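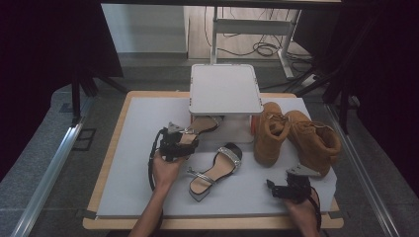
The Urkollow Footwear and Accessories Store invites comments from list members on the revised arrangements for shoes awaiting shelving. The present rules date from 1933 and make little provision for pairs of differing height and weight. Under the proposal, pairs are laid out on a light board before they are entered in the register. Dress sandals with silver straps may share a board with suede work boots, provided that the boots stand upright at one side and the sandals keep to the other. Responses should reach the office by Thursday.

On Thursday's agenda the Brasum branch wrote:
> We support the use of boards. We should, however, like guidance
> on smaller articles that are neither shoes nor part of a pair.
> Our ridged tan pieces are at present entered under "sundries",
> and members find this unhelpful. May they be placed directly
> on a white table top, or is a lining required?

The office is grateful to the branch. No lining is required on a plain white surface, but the surface should be wiped before use and again before the next article is set down. Small scraps are easily carried from one article to another.

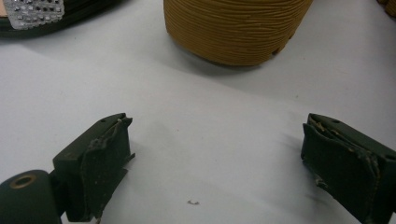 Ridged tan article on the white table, with a small fragment near by.

Articles of this class should be entered under their colour and surface, with the word "ridged" given first. Where the lower rim is uneven or notched, this is to be recorded in the condition column and no attempt made to trim it.

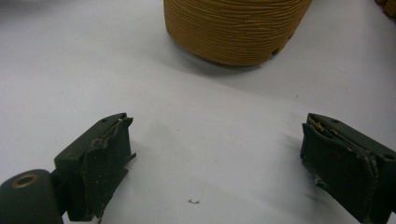

Notch at the lower edge, to be noted under condition.

Branches using the Nikzad register will find 96 lines to each book, and one line should be allowed for each article. Pairs continue to occupy a single line. If the two shoes of a pair differ in condition, both conditions are to be given on that line, left shoe first.

The Vikent branch has asked whether white cloth may be used in place of a board for sandals with buckles. The office has no objection.
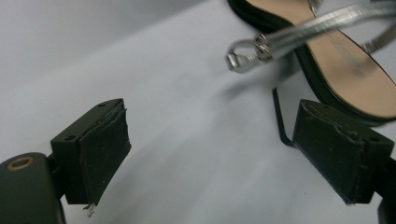 The cloth need not be ironed, but it should be large enough for the whole shoe to rest upon it, and straps should be left as they fall until the entry has been made. Cloths are to be shaken out at the close of each session and returned to the linen drawer.

Members who hold copies of the earlier guidance are asked to retain them until the revised text has been circulated.

Office of the Store
Urkollow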